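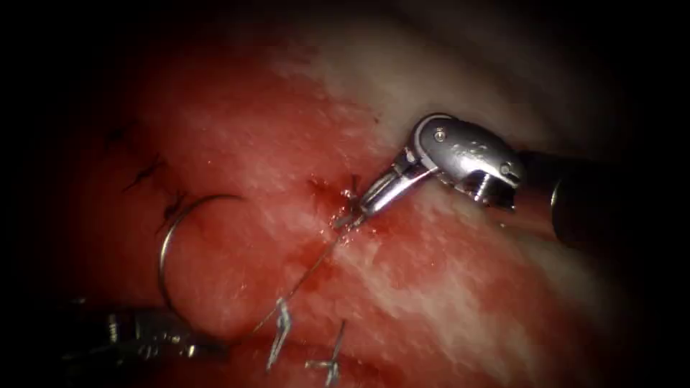 Workplace Safety Inspection — Day Procedure Building, Wasix Street
Date: October 12, 2026
Inspected by: Zlata Kovalchuk
Areas covered: ground floor, stores, plant room, loading dock, staff kitchen
Last inspection: July

Ratings: S = satisfactory, A = action needed, N = not checked

1. Entrances and corridors

1.1 Exit doors open freely from the inside — S
1.2 Exit signs lit — A
Sign at the end of the east corridor is out again. It was replaced after the July inspection, so the fitting needs looking at as well as the globe.
1.3 Corridors clear to full width — A
Two linen trolleys and a broken office chair outside stores. Chair tagged for disposal. Trolleys moved while I was there, but they need a marked bay.
1.4 Floor coverings in good order — S
The lifted vinyl near reception has been glued and is holding.

2. Fire equipment

2.1 Extinguishers tagged and in date — S
2.2 Extinguishers on hooks, signs visible — A
Plant room extinguisher was on the floor behind the door. Bracket is loose. Work order 3230 raised with Doster.
2.3 Fire blanket in kitchen — S
2.4 Evacuation diagrams match the current layout — A
Diagram by the lifts still shows the old records room as an office. The one in the kitchen is right, use that as the master.

3. Electrical

3.1 Test tags current on portable equipment — A
Kettle, one fan heater and the label printer are overdue. Fan heater removed from use. I would prefer it didn't come back.
3.2 No double adaptors or piggybacked boards — S
3.3 Switchboard clear and labelled — S
Labels are handwritten but can be read.

4. Chemicals and gas

4.1 Safety data sheets available — S
Folder is in stores, second shelf. Sheets for the new Gedis floor cleaner were added during the inspection.
4.2 Decanted bottles labelled — A
One spray bottle of clear liquid under the kitchen sink with no label. Disposed of.
4.3 Cylinders upright and chained — S
4.4 Spill kit complete — A
No gloves left in the kit. Stores to restock.

5. Stores and loading dock

5.1 Shelving load limits displayed — S
Middle bays are signed at 375 kg per shelf.
5.2 Heavy items between knee and shoulder height — A
Boxes of copy paper are on the top shelf. Same comment in July.
5.3 Step ladder in good condition — S
Rated to 100 kg. Rating sticker is peeling.
5.4 Dock edge marked — A
Yellow paint mostly worn off on the driveway side. Ayala have quoted and are waiting on approval.

6. Staff amenities

6.1 First aid kit stocked — S
6.2 Hot water tap guard fitted — S
6.3 Roof access ladder locked — N
Key not on the hook. Key number 66, please return it to reception if you have it.

Items 1.2, 2.2 and 3.1 to be closed first. Item 5.2 goes to the stores supervisor as a repeat finding. Send updates to me by email with the item number in the subject line.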